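Foros > Automatización > Celdas y brazos > Mantenimiento

Buscar en este foro Búsqueda avanzada

Pinza que pierde el paralelismo en la celda de desmontaje

Publicado por Percy Urrego — 20/02/2021

percy_urrego
¡Por fin tengo la celda de desmontaje de PC en marcha en Tundovside! Base ranurada de metal, brazo pequeño, pinza de dos dedos y cámara en la muñeca. Llevo 124 ciclos y estoy encantado, pero los dedos ya no cierran paralelos. Reapreté los tornillos de las articulaciones de arriba y mejoró un rato.

Lo más delicado son los caddies azules de disco de estas torres con placa Dell, porque el plástico cede y el dedo resbala si entra torcido. 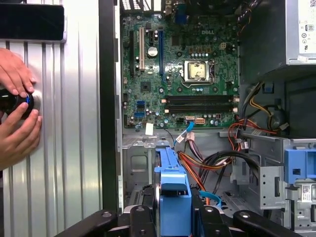 Ahora cierro a media velocidad y con la fuerza al 48 %. ¿Alguien usa fijatornillos en los eslabones?

arnar_o
Sí, del medio y muy poquito (una gota es demasiado). Antes de nada, desengrasa la rosca. En Sullia repaso el par cada 1000 ciclos y listo, desde septiembre ni un ajuste.

jaein.cheon
Yo no pondría nada todavía. Si aprietas y a los pocos ciclos vuelve, mira los casquillos. Con holgura ahí, el fijatornillos solo te tapa el síntoma — y luego desmontar es un suplicio.

arnar_o
Con 124 ciclos no hay desgaste que valga, Jae-in. Es apriete.

jaein.cheon
Depende de cuántas veces haya chocado con el chasis...

percy_urrego
Ejem. 4 veces, jaja. Todas contra la jaula de discos.

BentE
¡Qué chulada de celda! Recalibra también la cámara después de tocar la pinza, a mí se me fue el centro por no hacerlo.

percy_urrego
Apuntado. Esta tarde saco los casquillos y los mido. Si están bien, gotita y a seguir.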